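**Batville bread robots sidelined after gripper fault**

24/11/2020

If you dropped by the Rakden workshop in Batville this month hoping to watch the two arms pack the bread basket, sorry! They've been switched off for most of November, and I finally got the full story out of Dagmar Šimko, who runs the bakery handling trials there.

The short version is that one of the arms stopped knowing when to let go. It would pick up a roll, swing it across to the basket, get the signal to open its fingers, and keep squeezing. On a good run that meant a squashed roll and a bit of swearing. On the bad run, the one that got everything shut down, the arm went back for its next pick with the first roll still in its grip, pushed it into the table, and carried on pushing until Dagmar hit the stop button. She had her hand near the basket at the time (straightening it up, she says, as she'd done plenty of times before). She wasn't hurt, but she got a proper fright, and I would have too.

I'd heard a wilder version at the hardware shop, with the arm flinging buns at the wall, and I'm a little sad to report there was no flinging.

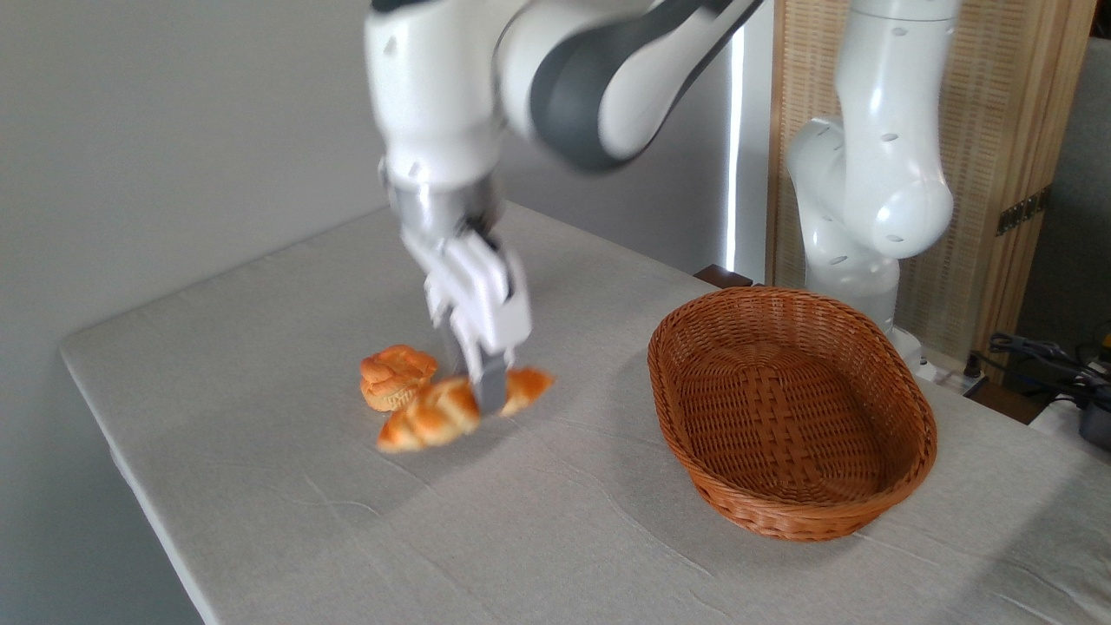
Dagmar's crew spent the first few days blaming the software, as you do. They rolled back an update, ran the whole job at a crawl, and the fault went away, so everyone cheered and turned the speed back up. It was back before lunch. The real culprit was the force sensor in the gripper, a part made by Tadon, which had drifted far enough that the arm thought it was holding nothing at all when it had a good firm hold on somebody's breakfast. The controller saw "nothing held", decided there was nothing to release, and skipped the step.

What bothers me more is the part about the checks. The sensor was meant to be zeroed every 200 picks. That instruction was in the manual, and it had been typed into the schedule as well, only with a slip of the keyboard that made it 3000. It sat like that for 7 weeks. Dagmar told me this without me having to drag it out of her, which I thought was pretty decent. "I read that page myself and my eyes went straight over it," she said. "I've stopped trusting my eyes before coffee."

The local safety inspector, Vávra, came through last week and has asked for two changes before the arms can run at full speed again. The controller now has to check the gap between the fingers as well as the force, so a stuck roll gets noticed even if the sensor is telling fibs. And hands stay out of the work area while the motors are live, which was always the rule on paper but had gone a bit soft in practice.

The new sensor is in and the slow tests have started. Full speed will have to wait for another visit from Vávra, and there's no date for that yet. Dagmar says the Batville open evening is still going ahead, with the arms parked if they haven't been signed off by then. The buns will be handed out by people, using tongs.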